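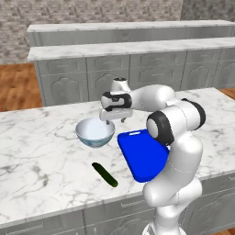
Mei-kuen Tam wrote to ask whether you need to know anything about otters before you sign up for the Woltow survey, and the reply she got was a very happy no. She had never seen one in the wild when she joined us last autumn, and she now knows the stretch of river below Fleury bridge better than I do.

We're looking for new surveyors for the coming season and would love to hear from you. Otters are back on the Woltow and have been seen as far up as Plullside, but we still know very little about which side streams they use and how often. Each surveyor takes on a 400 metre stretch of bank and walks it once a month, looking for spraint (droppings, and yes, you will learn to sniff them), footprints, slides and the remains of meals. Most people never meet the animal itself. It hardly matters, because finding a fresh print in the mud is a thrill all of its own! 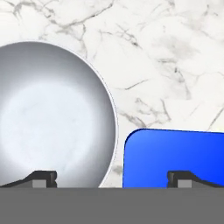 Spraint is the bread and butter of the survey, and the training day spends a good long while on it. In the morning we go through old and new samples indoors, with fish scales, frog bones and bits of crayfish shell to sort and name. Small bones are much easier to make out against a plain ground than on a surface like the veined marble here, where fine dark lines run in every direction, so bring a sheet of white card if you have one. After lunch we go down to the water and look for the real thing on boulders, ledges and grassy tussocks. Vy Lục leads the river session, and she is wonderful at spotting the tiny heaps the rest of us walk straight past. Mink scats cause the most muddles and she'll show you the difference, mostly by nose.
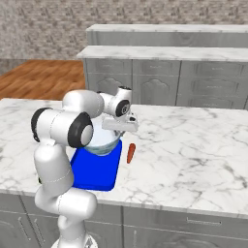 You will need wellies with a decent grip, a phone or camera, and a ruler to put beside any print you photograph. We lend out the wading poles and recording sheets. Under-16s are very welcome with an adult. The banks are rough and steep in places, so if you'd like one of the flatter stretches please say so and we'll do our best. Everyone walks in pairs, and we can find you a partner if you're coming alone.

There are 8 stretches free, most of them on the Flindero brook, and the training day lasts seven hours with a proper break for lunch. Travel costs are paid, though the surveying itself isn't.

To take part, write to Yuk-lan Yeh at the Woltow Otter Survey by 28th September with your name, roughly where you live and whether you can drive. Dogs have to stay at home, I'm afraid, as their scent can put otters off a marking spot.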